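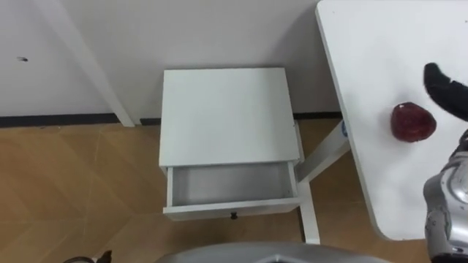 2 min read

Trercombe Grip Monitor add-on for two-armed robots

The Trercombe add-on watches finger force during a pick and is supposed to stop the arm when the hold slips. The maker, Prultero, says it catches a bad grip before the object falls. We list it because people ask for it. Read the fault notes before you order.

Price: $900 per hand
Supply: single hand or pair
Warranty: 23 months, electronics only
Return window: see the Neves order terms

Known fault: false hold

Our bench trial was a plain one. Pick an apple off a desk, put it in an open drawer, repeat. On three runs the monitor reported a good hold with nothing in the fingers. The arm then carried on with the full move over the drawer and opened the hand at the end of it. The log said "placed." The apple was still on the desk.

Prultero blames glossy round objects and suggests a lower force threshold. We lowered it. The false holds stopped and the monitor began halting on good picks, with the arm out straight and the motors loaded. I don't call that a fix.

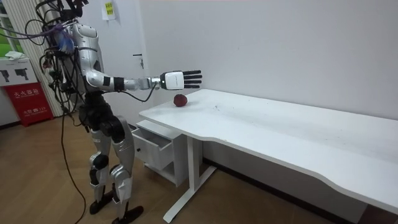 Apple on the desk, hand open above it, drawer open below.

Safety

A halt from this add-on is a software hold. It does not cut motor power and it does not replace your emergency stop, whatever the box copy implies. Keep people out of reach of the arm until power is off at the robot. Tie back loose cable on the arm side before any run.

Firmware

Version 2 is the one we tested. Version 3 is promised for March and is said to compare finger position with force, something I would have expected in the first release. The Sandumel bracket fits either version and is sold separately.

Who should buy it

Labs that already check each pick with a camera may get some use out of the force log. If you plan to rely on the monitor alone, wait for the update and ask for test results on round objects.

Fault notes by Leonilde Garcia, March 5, 2024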